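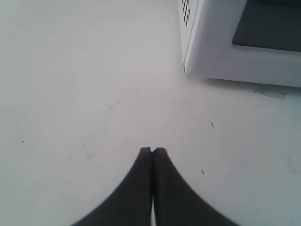

A plain white top shows every speck

Kitchen > Cleaning > Microwave smells

My microwave smelled like fish for most of November, and I tried pretty much everything before I settled on plain old lemon and steam. It's cheap and it's easy, so let's go!

You'll need one lemon, a microwave-safe bowl, a wooden spoon and a soft cloth. Pour 200 ml of water into the bowl, squeeze in the lemon and drop the halves in too. Stand the wooden spoon in the bowl so the water doesn't boil up all at once (I skipped that the first time and had lemon everywhere).

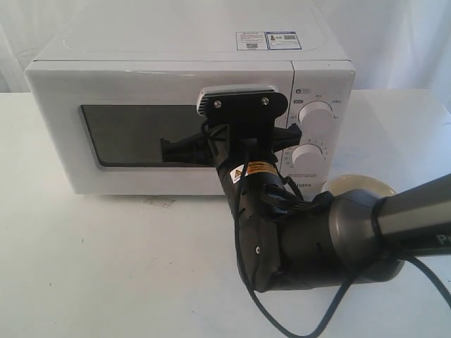
Run it on high until the window steams up, about 10 minutes in total if yours is as feeble as mine. Then leave the door shut for a bit. I go and fold towels or something, because if you open it right away you lose all that lovely steam.

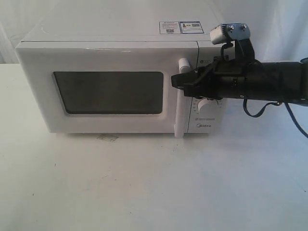

Aliki Fragkou

Okay, now the wiping. Take the bowl out with oven mitts, lift out the glass plate and wash it in the sink with dish soap. Wipe the ceiling first, then the walls, then the floor. Stuck-on sauce usually slides off, and if it doesn't, a dab of baking soda paste on the cloth will get it. 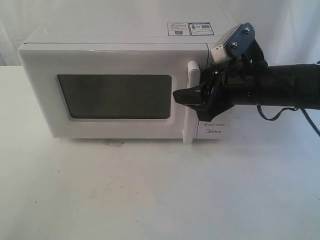 Don't forget the door seal! My friend Ea swore her oven was spotless and the smell was hiding in there the whole time. Go along it with a damp corner of the cloth, dry everything, and leave the door open for 40 minutes or so while you have your coffee. Mine gets this once a month now, more if there's been salmon.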